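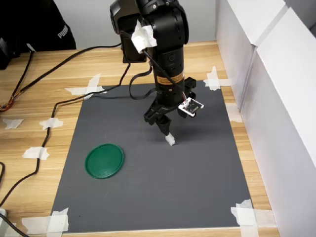 The green lid, on the mat with the taped corners

Harriet Park had the lid for 15 days before she asked whose it was.

It had come home with her from the supper at Dulcombe, at the bottom of a bag with two serving spoons and a dish towel. The spoons were hers. The towel might have been. The lid was round and green, with a raised rim, and it fit nothing in her kitchen. She tried it on the rice tub and on the blue bowl. She tried it on the coffee can, knowing it was too big.

In the end she put it on the gray mat on the table, over to the left, and left it there so she would remember to call.

The mat had been taped down in June. Siu-fong Tsai had done that, on her last visit before she moved to Tosholm. It used to slide whenever anyone leaned on it, and Siu-fong had stood up in the middle of a conversation, found the masking tape in the drawer and done all four corners, overlapping pieces to each. Then she put one more strip along the right edge.

"That's a lot of tape," Harriet had said.

"It's your table," Siu-fong said. "Take it off if you want."

Harriet had not taken it off. It would leave marks in the wood, probably, and she had decided she could live with marks.

She called after lunch.

"Did you lose a lid?" she asked.

"What color?"

"Green. It has rings on top, you can hardly see them."

There was a noise of cupboards. Siu-fong always looked while she was on the phone, with the phone held somewhere near her shoulder.

"I have a tub with no lid," she said. "I've been putting a plate on it."

"Is the tub green?"

"No, but the lid was. I bought them in Skostesholm, the two together. The woman wanted 200 for it and I paid because it was raining."

Harriet turned the lid over and turned it back.

"I could mail it," she said.

"It would cost more than the tub."

"I could bring it, then."

Siu-fong didn't answer right away. It was a long bus ride to Tosholm, with a change at the Koech depot, and Harriet had said in June that she would come and then had not come - not in the summer, and not when the new place was painted.

"The plate works all right," Siu-fong said.

"I know it does. Are you home tomorrow?"

"I'm home."

"There's one that leaves at nine," Harriet said, and went to find the bag.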